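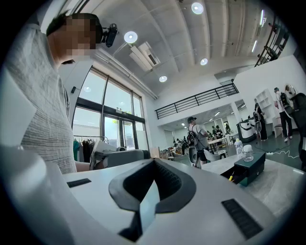

*Leaning in to work, in a striped T-shirt.*

# How grain gets from a river boat to a big ship

Grain is heavy and farms are often far from the sea. A river barge can carry as much as many lorries, so grain is often moved by water. A barge has a flat bottom and floats in shallow rivers. A sea ship sits much deeper and cannot go far upstream.

The place where grain changes from one to the other is called a transshipment terminal. The one at Brundness has 11 silos and two cranes.

## What happens at the terminal

1. The barge is tied to the quay.
2. A worker takes a sample and tests how damp the grain is.
3. A crane with a grab lifts the grain into a hopper.
4. A moving belt takes it to a silo.
5. Later, a second belt and a long spout load the ship.

Unloading one barge at Brundness takes roughly three hours. 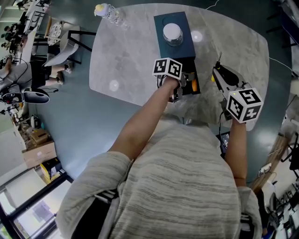 A crane grab is a bucket made of two halves, called shells. The shells close under the grain and hold it while the crane lifts. Gripping works on small things too: the orange object by the teal box is visible between two metal fingers. Grain would run out through a gap like that, so the edges of the shells must meet exactly.

**Hopper:** a large funnel.
**Quay:** the wall where boats tie up.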